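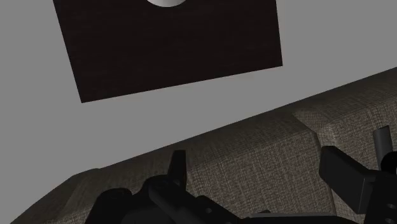 The simulated living room used by the Mottram team, with the gripper in front of a piece of fabric-covered furniture.

Mottram students reach final stage of household robotics competition

January 2023

A student team from Mottram College has been selected for the final stage of the Itumik Schools Challenge, a competition in which entrants program a robot to carry out household tasks inside a computer simulation. The final will be held at Wurnutitz in April.

The team is made up of 14 students from the college's engineering and computing courses, who meet for two hours a week during term. Their entry, named Nosulix, controls a robot gripper as it moves through a furnished room and attempts to pick up items and put them down in a given place. All work is carried out in simulation, and entrants are marked on the same set of rooms.

Four teams will take part in the final. Each will be given two attempts at a task that is not announced beforehand, and must then present its program to the judges and answer questions on how it was written. Marks are awarded for the completed task, for the time taken and for the quality of the written report.

The college said that the project had allowed students on different courses to work together -- in many cases for the first time -- and that it would count towards their coursework this year. Students on the computing course have written most of the control program, while the engineering group has been responsible for testing and for keeping the project log.

The team will continue to meet in the computing suite until the final. Students who wish to join for the next academic year should speak to their course tutor before the end of the spring term.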